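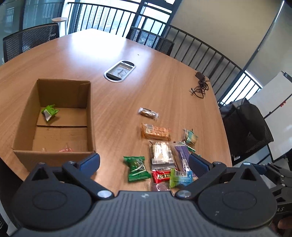 How to book a vacation rental directly with the owner

Booking straight from an owner can save you the service fee that the large sites add at checkout. It also means you do the checking yourself. The steps below work for apartments, cottages and villas, and they assume you have already picked an area and your dates.

Step 1. Find the owner's own page

Start with the listing on whichever site you normally use. Note the name of the property and search for it together with the name of the town. Many owners keep a simple page with a calendar and a contact form. If the name is too common, add the street or the nearest beach.

Compare the photos on both pages. They should show the same rooms, the same furniture and the same view.

Step 2. Send one clear message

Put everything in the first email:

Your arrival and departure dates
The number of adults and children
Whether you are bringing a pet
How you will get there and when you expect to arrive

Then ask for the full price, including cleaning, linen, heating and local tax. Heating matters if you travel in November, when some owners on the coast charge for it by the meter.

Step 3. Ask about the things listings leave out

Stairs are the usual one. A "short walk from the parking area" may be 50 steps with no handrail. Ask where the car goes, whether the road is paved, and how far it is to a grocery store that stays open out of season. If you plan to cook, ask what is in the kitchen. Two pans and a kettle are fine for a weekend but not for 10 nights.

Step 4. Get the terms in writing

You need a short agreement with the owner's full name, the address, the dates, the total price, the deposit and the cancellation rules. An email is enough if it covers all of this. When I rented a place in Babić from Sorin Bošković, the agreement was a single page, and the total was 600 euros with a 50 euro damage deposit. Look for the date the deposit is returned — that line is often missing.

Step 5. Pay the deposit

Pay by credit card where you can. A bank transfer is common with small owners, but check that the account name matches the name on the agreement. Don't send the full amount months ahead. If the owner asks you to use a money transfer service or gift cards, stop there and look for another place.

Step 6. Confirm a week before

Write again and ask for the key arrangements, a phone number that is answered on the day, and directions. Save them offline. For rentals in the hills above Ustel, the map app may send you up the old road, so ask for the owner's own directions.

On arrival

Walk through the rooms before you unpack. Take pictures of any damage and send them to the owner the same evening. Test the hot water, the stove and the door locks. Read the electric meter if you are paying for power.

Last updated 11 October 2022 by Perihan Erdem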